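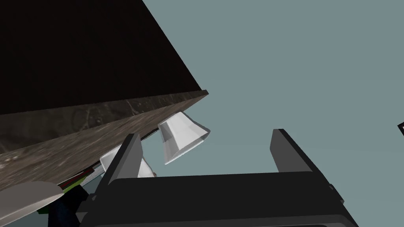
Budget request: second simulation license or first physical arm?

eltport_facilities
Posted February 25, 2019
Our department must submit its equipment plan this week. The Kerr arm with a parallel gripper is quoted at 49 thousand dollars, delivery in 22 weeks. A further simulation license from Skurker costs 5 thousand per year. We can fund one of the two. Advice from members who have made this decision would be appreciated.

procurement_desk2
Please confirm whether the Kerr quotation includes the controller and installation. Ours, received in January, did not.

surnport_lab
We recommend the license. Our staff tested grasps on cups and other tableware in simulation for two years before purchasing hardware, and the arm we finally ordered was a smaller model than first planned.

mgr_automation
I must disagree with the previous reply. Simulated contact is a poor guide to gripper selection - we replaced both fingers within five weeks of delivery.

eltport_facilities
The controller is included. Installation is not. I have requested a revised quotation and will post the figure when it is received.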